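Skokham Laundry Room Energy Log

Electricity readings from the shared laundry rooms in the Skokham apartment buildings. Compiled by Henk Martens from the meter sheets. Kenneth Jardine checked the entries against the utility bills.

Contents

readings.csv: one row per machine cycle
rooms.csv: one row per laundry room
notes.txt: corrections made after the sheets were typed in

The log covers 196 cycles in 20 rooms. Readings start in January.

Columns in readings.csv

room_id: matches rooms.csv
machine: W for washer, D for dryer
start: local time, 24-hour clock
minutes: length of the cycle as set on the dial
kwh: meter reading after the cycle minus the reading before it
load: small, medium or full, as written by the tenant

Known problems

Load size is a guess by whoever filled in the sheet. Two people can call the same basket medium and full.
Cycles longer than 90 minutes were split into two rows. Add them together before working out averages.
Room 7 shares a meter with the hallway lights. Its kwh values run high and should be left out of comparisons.
Blank kwh means the sheet was hard to read. It does not mean zero.

Dryers

Dryer rows give the dial setting only. Lint cleaning was not logged, and neither was room temperature.

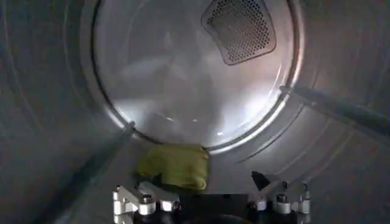

Dryer drum, rear wall and vent grille.

Some dryers stop early on the sensor setting. For those rows, minutes is set to 30 and the column "sensor" is set to 1.

Use

Free to copy and change. Please credit the Skokham log. Send corrections to Henk Martens with the room_id and start time.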